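From: Caroline Biwott
To: skikus-users
Subject: Re: [skikus-users] planner refuses two-handed lift, left arm only

Jabari Athumani wrote:
> Same config as Teresa's, Skikus built from the December branch. Right arm
> plans fine. Left arm returns NO_GRASP almost every time, then the whole
> bimanual request gets thrown out. Log says 2046 candidates sampled, 6 kept,
> all 6 on the right handle. Is the left calibration off?

Hi Jabari,

I doubt it's calibration. A bad hand-eye transform gives you grasps in the wrong place, confidently. You're getting no grasps, which is a more modest kind of failure.

My money is on the segmentation. We had the same thing at Vedmont with a cream basket on a wood-look floor. Head camera view from our start pose: 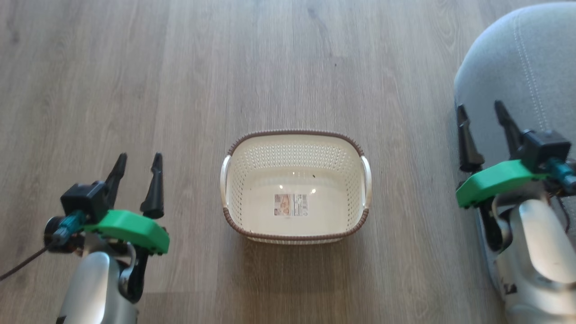
Start pose, both grippers open, basket between them.

The handles are white, the body is cream, and the brown band on the rim is the one thing with decent contrast. Our mask followed the band lovingly and dropped a handle. The diamond holes in the far wall didn't help the depth filter either.

Two things to try:

1. Dump the mask before the cluster step (set debug_mask: true in perception.yaml). If the left handle is missing there, stop reading planner logs. I lost an afternoon to those and they are not improving literature.

2. Turn off merge_small_segments. Kanini added it to get rid of floor glare, and it treats a thin handle as more glare.

If the mask looks fine, send it to the list with the pose file and I'll eat my words – Chandrasekhar has a replay script that will take both.

Separately, the planner should say which arm killed the request. I'll open a ticket.

Caroline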